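Community News | Press Releases

Welumton Public Library Will Open Its Doors Late, Starting This Fall

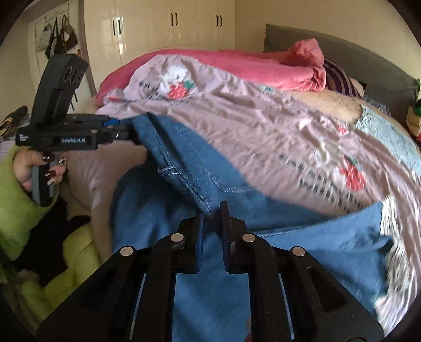

WELUMTON, Aug 29, 2001 - The Welumton Public Library will stay open until midnight 3 nights a week starting this fall, and we could not be happier to share the news. The new hours cover the main building on Amadi Street, including the reading room, the children's corner and the computer tables on the second floor. The Nukum branch will keep its present hours for now.

People have been asking for this for years. In March we put a short survey at the front desk and mailed copies to cardholders who live outside the town center. We hoped for a decent stack of replies and got 300, many with extra pages stapled to the back. Nurses coming off the evening shift at the hospital wanted a quiet place to sit before driving home. High school students wanted somewhere to work once the kitchen table was taken over by younger brothers and sisters. Quite a few parents wrote that the only time they have to pick out a book is after bedtime, when the building has been dark for hours. One reply just said "LATER PLEASE" in green marker, and it is still taped up in the staff room.

So later it is! The reading room will be set aside for quiet reading and study after 8 p.m., with the lamps on and the big overhead lights turned down. Group study moves upstairs, where people can talk at a normal level without bothering anyone. The computer tables may be reserved for up to 60 minutes at a time in the late hours, and longer if no one is waiting. Printing will cost the same as it does during the day.

We are adding some programs too. The Culus Book Circle, which has met in the afternoon for as long as most of us can remember, is starting a second group at 9 p.m. for people who work days. Its first pick is a mystery, and the group promises to go easy on anyone who hasn't finished it. There will also be a monthly evening of ghost stories read out loud, a beginner's class in tracing family history with our old town directories, and a late movie in the basement room every other week. All of these are free. The family history class has room for a limited number of people, so please sign up at the front desk or by phone.

The coffee cart from the Nukum Bakery will be parked in the lobby until 10 p.m. on late nights, with coffee, tea, cider and whatever is left from the day's baking. Drinks with lids are welcome in the reading room. Food stays in the lobby, please - our carpets are new and we would like to keep them that way for a while.

Getting here at night should be easy. The parking lot behind the building has new lights along the walkway, and the side door on Amadi Street will be unlocked all evening. The last bus toward Nukum leaves from the stop across the street at 11:40 p.m. Two staff members and a security guard will be in the building at all times during the late hours. Children under 12 need to have an adult with them after 8 p.m.

The added hours are paid for by a 2-year grant from the Welumton Community Fund, along with money raised at the summer book sale. Thank you to everyone who carried boxes, bought boxes, or brought us boxes we didn't know we needed (the cookbooks went in one morning). The grant covers staff time, heat and lighting, and a small budget for new books picked from the survey suggestions. Large-print westerns, travel guides and science fiction came up again and again, and the first orders have already been placed.

Regular daytime hours will not change, and neither will story time. The book drop remains open around the clock.

A full schedule of late nights and programs is available at the front desk, at the Nukum branch and on the bulletin board outside the post office. Library cards are free for anyone who lives, works or goes to school in Welumton. Bring something with your name and address on it and we will make one up while you wait, even at a quarter to midnight.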